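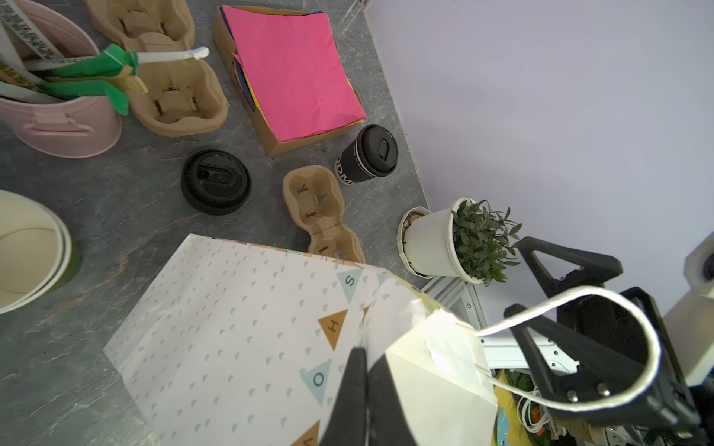
Bag pick, gripper closed on the top edge, other fingers over by the handle. Gift table job, Retside bench.

11/11/20

Writing this up while I'm still cross about it. The short version is that the right arm pushed down into the cup carrier and kept pushing, the contact stop didn't fire, and I had to hit the red button. No injuries and nothing bent that I can find, but my hand had been in that spot not long before, straightening the tissue paper, so it's going in as a safety report as well as in here.

We were running the gift table list for the Mercado demo. Same stuff as last time: paper bag, pink bucket, pulp carriers, coffee cup, tray of tissue. The bag went fine all morning. I'd been worried about it (thin paper, those twisty handles that catch on everything) and it turned out to be the easy one! I'd slowed the lift right down and it came up nicely every time I asked.

Then on to the carriers. The routine is simple enough: come down open over one cup well, stop on contact, back off a touch, close, lift. Contact is meant to trip at 20 newtons. It came down, touched, and I heard the pulp creak. I gave it a second, thinking it was just settling, and then the wrist started to shudder and I stopped it by hand.

The log says the arm was pressing for 600 milliseconds before the button. It felt like a lot longer. The trip flag is never set, not once, and the force reading sits flat at line 1,535 and stays on exactly the same value all the way to the end. So the arm wasn't ignoring the limit. It was reading a number that had stopped changing and was perfectly happy with it.

Things I checked, in the order I thought of them:

Cable at the wrist. Wiggled it, no change. Unplugged and reseated it, still no change.

Zero offset. A bit out, but nowhere near enough to hide a push like that.

Payload setting. Still set for the old fingers. My fault, I swapped them over and never changed it. Fixed now. I don't think it's the cause but it won't have helped.

Speed. Put it down to a crawl, set the jog to manual with my thumb on the stop, and brought it in over the carrier again.
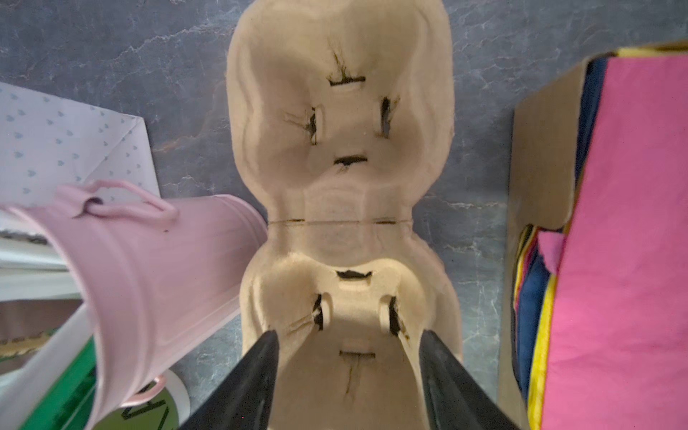 At that speed I could watch the live number the whole way in, and it behaved for the first few tries. Then it froze again, same as before, with the arm barely moving. I let go straight away. Going slow doesn't cure it, it just gives me time to react, and I don't want anyone running it on the strength of that.

The thing the freezes have in common is the logging. Both times the Vemberg recorder was writing out a full buffer, which is 4,000 samples, and the force topic stops updating until it's done. The stop check is reading the last value it was given, without looking at how old that value is. So for as long as the write takes, the arm is going on stale news. I'm fairly sure of this but I've only caught it twice, so pencil for now.

The pulp is pretty chewed around the slots. I can't say how much of that is today and how much is from earlier runs, I didn't look closely before I started. Should have. I'll put fresh ones out before the next go and mark them so we can tell.

What I've changed: the recorder is off on the right arm. The stop check now looks at the time stamp and halts if the reading is stale, and I tested that by pulling the sensor feed in free air. It halted each time. I haven't tested it in contact yet and I'm not going to on my own.

Still to do. Ask Prarnutora whether their controller has a force limit of its own we can switch on underneath ours - I can't believe we've been leaning on one check in our own script. Run the same test on the left arm, same code, so I'd expect the same hole. Move the tissue tray further off so there's no reason to reach under the wrist. And put a line on the start sheet about payload after a finger swap, mostly for me.

Right arm is tagged out till the contact test is done with two people at the bench. Left arm can be used for the bag, slow only, recorder off. Please don't take the tag off to get a quick clip for Mercado, I've already told them the carriers will be late.

Keys are in the usual drawer. The log from the stop is saved on the bench machine, in the November folder.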